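Der Ring am Lochblech

Wie in Starkenow eine Greifzelle für Schlüsselbunde eingerichtet und in Gang gehalten wird

Die Zelle steht an der Rückwand der Halle, zwischen dem Kompressorraum und der Tür zum Lager. Sie ist kaum größer als ein Schreibtisch. Ein Arm, ein Greifer mit zwei Fingern, eine Kamera am Handgelenk, dazu ein Tisch, der sich in der Höhe verstellen lässt. Im Betrieb heißt sie Bimel, nach dem Projekt, für das sie angeschafft wurde. Betreiber ist die Firma Jelitura, die in Starkenow Schließanlagen verwaltet und für Hausverwaltungen Schlüssel lagert, ausgibt und zurücknimmt.

Im Bestand sind derzeit 2564 Schlüssel. Jeder hängt an einem Spaltring, und die Ringe hängen an gelochten Trägern aus Edelstahl. Die Zelle soll einen bestimmten Ring fassen, anheben und so drehen, dass der Anhänger lesbar vor der Kamera liegt. Für einen Menschen ist das eine Sache von Sekunden. Für einen Greifer ist es unangenehm: Die Ringe sind dünn, sie glänzen, sie liegen übereinander, und sie geben nach, sobald man sie berührt.

Eingerichtet wird die Zelle jeden Morgen neu. Um halb sieben fährt der Arm in Grundstellung, dann werden die Finger geprüft. Sie sind aus gelbem Kunststoff und haben eingelassene Taschen, damit sie leicht bleiben. Verschleißteile sind die schwarzen Gummiauflagen. Sind sie blank gerieben, rutscht der Ring beim Anheben durch. Früher wurden sie nach Gefühl getauscht, inzwischen nach 752 Griffen, auch wenn sie noch gut aussehen. Der Wechsel dauert wenige Minuten: alte Auflage abziehen, Klebefläche mit Alkohol reinigen, neue andrücken, zehn Minuten warten. Wer die Wartezeit abkürzt, hat die Auflage mittags auf dem Tisch liegen.

Danach kommt der Nullpunkt. Die Finger werden ganz geschlossen, die Steuerung liest den Motorstrom und setzt daraus die Nulllage. Anschließend greift der Arm ein Prüfblech, öffnet, greift noch einmal. Weichen die beiden Werte voneinander ab, wird die Führung gefettet und der Vorgang wiederholt. Bleibt die Abweichung, kommt der Greifer herunter. Ein zweiter liegt fertig montiert im Schrank. Das Umsetzen ist Routine, vier Schrauben und ein Stecker, nur der Stecker verlangt Geduld: Er sitzt so dicht am Flansch, dass man ihn nicht sieht und ertasten muss.

Mehr Arbeit macht die Kamera. Gebürsteter Stahl wirft das Deckenlicht zurück, und wo der Reflex liegt, findet die Bildauswertung keine Kante mehr. Der Lieferant Chauke hatte zur Inbetriebnahme ein Ringlicht mitgegeben. Es machte die Sache schlimmer und liegt seitdem im Regal. Geholfen hat am Ende, die Leuchte über der Zelle um eine Handbreit zu versetzen und die Belichtung von Hand festzulegen. Ganz verschwunden ist der Reflex nicht. Er wandert mit dem Handgelenk, und deshalb nimmt die Kamera jeden Träger aus zwei Stellungen auf, bevor der Arm losfährt.

Auch die Unterlage spielt eine Rolle. Auf einfarbigem Weiß lief die Erkennung von Anfang an gut, auf allem anderen schlecht. Seit September wird die Zelle deshalb auch auf bedruckten Unterlagen eingefahren, je unruhiger, desto besser. Feine gezeichnete Linien sind besonders schwierig, weil ein gezeichneter Kreis für die Auswertung zunächst nicht anders aussieht als ein Ring. In den ersten Wochen schloss der Greifer öfter über Papier. 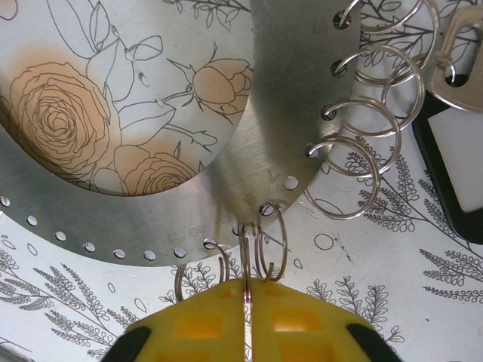
Griff am unteren Rand des Trägers: Die gelben Finger halten einen einzelnen Spaltring, darunter die Unterlage mit Rosen und Zweigen.

Für die Einfahrläufe wird nur wenig am Träger verändert. Zwischen zwei Griffen bleibt er liegen, wie der Arm ihn losgelassen hat. Das ergibt Lagen, die man von Hand kaum so hinbekäme: Ringe hochkant, verhakt, halb unter dem Blech. Ein Durchgang umfasst 200 Griffe. Mehr als 2895 Griffe sind bislang aufgezeichnet, Fehlgriffe eingeschlossen. Gerade die werden aufgehoben und einzeln durchgesehen. Meist ist die Ursache banal, ein Finger setzt zu tief an oder fasst zwei Ringe zugleich.

Gewartet wird am Nachmittag. Arm abwischen, Kabel am Handgelenk auf Scheuerstellen ansehen, Linse mit einem trockenen Tuch reinigen. Metallabrieb vom Blech setzt sich gern in die Taschen der Finger und wird mit einem Pinsel entfernt, Druckluft ist an der Zelle verboten. Einmal im Monat werden die Schrauben am Flansch nachgezogen. Das Kabel ist bisher zweimal ersetzt worden, beide Male an derselben Stelle, kurz hinter der Zugentlastung. Beim dritten Mal soll es einen anderen Weg bekommen, außen am Unterarm entlang. Die Halter dafür sind bestellt.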